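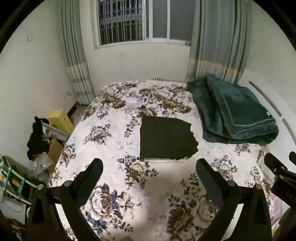
4.2 What counts as folded

Claims about how long people spend folding bedding are easy to find and hard to trust. Most of them rest on diaries filled in at the end of the week, and most of the diaries use one word, "folded," for everything from a hotel-style square to a blanket thrown over itself twice. We asked 40 households in Zonesville to sort their own spare bedding into "folded" and "not folded," and then asked a second group to sort the same pieces from photographs. The two groups disagreed often enough that we doubt the word measures anything by itself.

Part of the trouble is thickness. A thin cloth can be folded with straight sides and still look like a heap, and a plush blanket can be doubled over with very little care and pass as neat. The Pradach scale, which we used in the pilot, tries to solve this by scoring edges only. We are not convinced. Edge scores reward bedding with piping, because a stitched line is easy for the eye to follow, and they punish dark fabric, where the inner folds are hard to make out at all.

The Lubis checklist has the opposite weakness. It scores the shape of the whole bundle and ignores how the layers lie. Two of our raters, working apart, gave the same blanket the highest and the second-lowest mark on it, and each could defend the choice by pointing to a line in the instructions. We do not think more training would have fixed this. 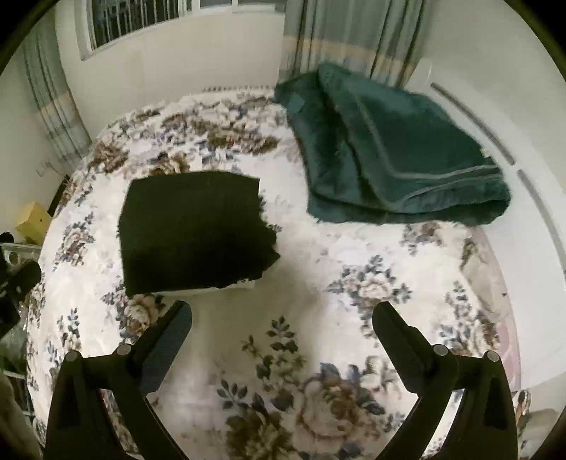 Figure 3. Folded black cloth and folded teal-green blanket on a floral bedspread.

Agreement between raters was worst when two pieces of different weight lay on the same bed. Raters told us they judged the second piece against the first, although the instructions said to score each alone. The pair in Figure 3 shows why this matters. The blanket is in loose, overlapping layers, yet its pale piping turns a clean corner and the thick roll along the bottom gives it a finished look. The black cloth is closer to a rectangle overall, but its right side is ragged and a pointed flap sticks out toward the middle of the bed. A rater who begins with the blanket may well mark the cloth down for that flap. One who begins with the cloth may let it pass.

A printed bedspread probably makes things worse. Several raters said that a busy floral pattern drew their attention away from the outline of whatever was lying on it. We did not test this, and we would be wary of anyone who reports a pattern effect from fewer than 200 scored pairs. Our own sample had no plain bedspreads to compare with.

We therefore report folding as three separate marks (sides, layers, loose ends) and give no total. Earlier work gives a total. We could not find a defense of that choice in any of the papers we read, and the time estimates built on it should be treated with caution.

Posted 2021-01-01 by Harriet Delacroix and Nevzat Öztürkmen

Comments (3)

Dexter Whitfield: I used the Lubis checklist for 4 years and had the same problem with thick blankets. Did the raters know which pieces belonged to the same household?

Harriet Delacroix: They did not. The photographs were mixed before scoring.

Marisol Szabo: Three marks and no total is fine until somebody averages them. Give it until May.

Related items

Drawer space and the spare blanket: a second look
Do edge scores favor trimmed bedding?
Sorting linens by weight in small bedrooms
Notes on the Pradach scale, revised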